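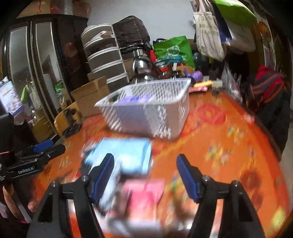
Dramumell Household Textiles Group, Department of Home Studies

Figure 3. Tablecloth printed with large red roses and small multicolored flowers on an orange-red ground.

By Bronisława Tokarz
December

4.2 Why roses won

I went into the Viltomville survey sure that plain cloths would come out ahead, and boy, was I wrong! We mailed 400 forms, got 255 back, and big flowers (roses most of all) beat everything else on the list. Red and orange grounds like the one in Figure 3 did especially well with people who eat in the kitchen.

I kept asking why, and the answer I heard most was stains. A busy print hides beet soup, one woman told me, and then she showed me hers – I couldn't find the spot until she put my finger on it. Inness makes the same point about curtains, though I think she leans too hard on thrift. People also just like roses. Of the homes I visited, 31 had a rose cloth handed down from a parent, and several were kept folded away for holidays.

Baek's idea that the prints faded out with smaller tables doesn't fit what I saw at all. I come back to table size in 4.3.

Filed under: Home & Everyday Life > Working Papers

Recent from the group
Oilcloth and the Rented Kitchen
Who Irons the Napkins?
Curtain Lengths in Viltomville Row Houses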